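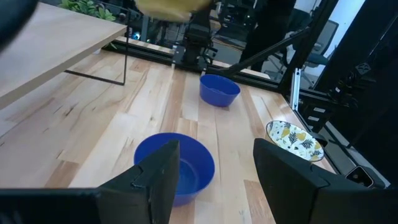 Why do concert documentaries get only one night in most theaters? Mostly because the distributor sells them that way, and the theater takes what it is offered.

I have been going to these one-night screenings for years, and I think the model is hurting the films it was supposed to help. The idea made sense when it started. A music film rarely fills a room for a whole week, so you put it on once, call it an event, and hope all the fans turn up together. When it works, it's a very good night out. People sing. They stay through the credits. The bar does well.

When it doesn't work, the screening gets pulled, and that is happening a lot. In January our local two-screen house, the Lenda, listed a film about the last tour of the band Prelau. Tickets went on sale, the poster went up in the lobby, and three days before the date everyone who had bought a seat got an email with a refund. Sales were too low. I had a ticket. I had also told two friends about it, and both of them had planned to buy at the door.

That is the part I think the business gets wrong. An event screening is judged on advance sales, but a lot of people don't buy in advance. They decide at dinner. For an ordinary film this doesn't matter, as there is another showing tomorrow. For a one-night film it can decide whether the thing happens at all. Then the people who did commit early are the ones let down, and next time they wait too. I know I do now.

The price makes it worse. A regular evening seat at the Lenda is $16. The Prelau film was $19. Three dollars is not a fortune, but I would like to know what it buys. The seat is the same, the screen is the same, and there is no band in the room. I understand that the distributor asks for a bigger share on these. Still, charging more for the film that is hardest to sell seems backward to me. 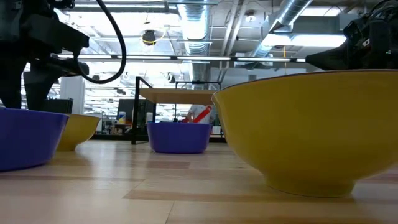
Some people say the answer is streaming, and that anyone who missed the Prelau film can watch it at home in a few months. I have done that with other concert films and I don't think it is the same product. Most home speakers can't handle a kick drum. You pause to answer the phone. A film cut from a live show needs volume and it needs other people, or it turns into background noise by the fourth song.

What I would like to see is simple enough. Give each of these films three showings over two weeks instead of one. Put one on a weekday afternoon, when the room would be close to empty anyway. Charge the normal price. If the first night is thin, run it for whoever comes, and let them tell their friends before the next one.

There is some evidence this can work, even if it is only local. When the Lenda got the Aoun film, a slow and rather odd documentary about a choir recording in an old grain store, the distributor had no event plan at all. It was just booked like a normal release and given a handful of slots. The first showing was very quiet. By the last one I had to sit in the front row, off to the side, and my neck hurt the next day. I don't think anyone had spent a cent on promotion past the listing on the website.

I should be fair to the theaters. A small house has to pay a projectionist and staff whether or not the seats are full, and the booking terms are often set by somebody far away. A manager who cancels a screening is usually not happy about it. But there is room to be clearer with customers. If a film needs a certain level of sales by a certain day, say so on the listing. I would have bought the extra tickets for my friends and asked them for the money later. "Tickets available" tells me I can relax. "This goes ahead if enough of you book by Monday" tells me to get out my card.

The other thing a theater can do is offer a swap before it offers a refund. When the Prelau night was called off, my money went back to my account and I stayed home. A credit toward another film that same evening would have kept me, and whatever I spend on popcorn, in the building. Refunds should be there for anyone who wants one, of course.

The next one on the calendar is Daltura, a live film shot over a whole summer of outdoor shows. It is listed for a single night again, at the higher price. I have been a fan since their first record, so I am going to break my own rule and book early. I have already told both friends to do the same – tonight, not at the door.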